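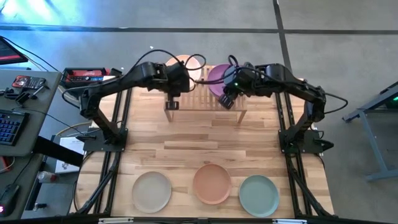
Slide 1. Two arms, one slatted rack, five plates. Leave it up during the intro.

Hi everybody, thanks for staying after the coffee break. I'm Dalia Pētersons, and I write the house rules for the two-arm benches at Ellik. That's my whole job some weeks. I know "house rules" is a hard sell at this hour, so I'm going to keep it to one bench and one boring chore: dishes in a rack.

(Wait for people to sit. Check the mic on the left side, it was crackling in January.)

Why plates? Plates are great! Everybody in the room knows what a plate should look like when it's put away, so we can argue about the rules and skip arguing about the goal. And two arms reaching over the same rack is just about the simplest setup I know where they can get in each other's way. Look at the slide - both grippers are over the rack, one over the left part and one over the right. There are three plates along the near edge and two at the rack. Now ask yourself who's allowed to move next. If you can't answer from a written rule, you have my problem.

Rule one: split the table before you split the work.

We used to hand out tasks by object. Left arm takes the orange one, right arm takes the green one, and so on. Sounds tidy, and then somebody sets the plates down a little differently and the arms are crossing over each other. Now we draw zones first. Left zone, right zone, and a shared strip in the middle where only one arm may be at a time. The rack gets split too, with a shared piece in the center. In the shared strip, the arm that's holding something goes first. If both are holding something, left goes first. Why left? No deep reason, we had to pick one. (Somebody will ask about this. Last time it ate the whole Q&A, so say it fast and move on.)

Rule two: write down the start.

I mean really write it down. Which plates, which spots, which way the rack faces, where both arms are parked. Our start sheet is one page and people groaned about it for a month. But Aoi Amano on our team went back through 300 old runs to see which ones we could repeat from the notes alone, and the pile we had to throw out was painful. Things like "plates in front, as usual." As usual for who?

Use colors when you can. Look at the near row: gray-beige, terracotta, teal. I can say "terracotta, middle, set back a bit" and a new person gets it right on the first read. If they were all white I'd be putting stickers on the rims.

Rule three: say what done means.

This one's my favorite, so slow down here.

Is a plate done when it's touching the rack? When the gripper has opened? When it stays put after the arm backs away? We had three people scoring the same clips and all three used a different one. Our rule now is that the gripper has to be open, clear of the plate, and the plate has to stay where it is for a count of 10. Everything else is "not yet." We don't have a "mostly" box anymore. I took it off the form myself and I got emails!

Rule four: cables are part of the robot.

Point at the slide. See how the cable goes up in an arch over the left forearm, and there's a loop at the right wrist, and another one swinging wide of the elbow. When people check whether a move is clear, they look at the metal and forget the loops. So our clearance check includes every cable at its widest bulge, and we do it by hand, with the arms moving slow, before any full-speed run. If you change a cable, even for one that looks just like the old one, you do the check again. Yes, the whole thing.

Rule five: clear between the row and the rack.

The strip of tabletop between the front plates and the rack stays bare. No tape measure, no pen, no phone. It's where plates travel. Tools live on the desk next to the bench, and the floor around the bench is supposed to get a look before each session too. I'll be straight with you, the floor rule is the one we're worst at. The table rule people follow, I think partly because it's easy to see when you've broken it. If you've found a way to get people to care about floors, come find me.

Rule six: one person owns the stop.

Before anything moves, somebody says out loud "I have the stop." That person doesn't type, doesn't score, doesn't reach in to straighten a plate. If they need to step away, the run ends. We borrowed the wording from a crew at Hoàng who had been doing it much longer than we had, and I haven't found a better version.

(If short on time, skip straight to the Plisto part from here.)

Okay, so how do you get people to use any of this? Our first rulebook was 12 pages. I was very proud of it. It lived in a drawer. The version we use now is called Plisto, it's one card, front and back, and the six rules are on the front with the start sheet on the back. People write on it with a pencil. When the back is full you grab a new card, and the old one goes in the folder with the run. We had 1000 printed and I figured that was silly, and then we ran low.

The scoring form is a separate thing, we call that one Grano, and it's still ugly. Please don't ask to see it. Okay, you can ask.

A few things I don't have answers for yet:

What do you do when the shared strip rule makes both arms wait? We restart, but I don't love that.

Should a plate that lands in the wrong slot count as done, if it stays put? Aoi says yes. I say no. We'd like to hear from you.

And how often do you redo the clearance check if nothing has changed? We do it at the start of every session. I know some of you think that's too much.

Copies of the card are on the table by the door. Take two, and if you scribble changes on one, please leave it with me or Aoi before you head out.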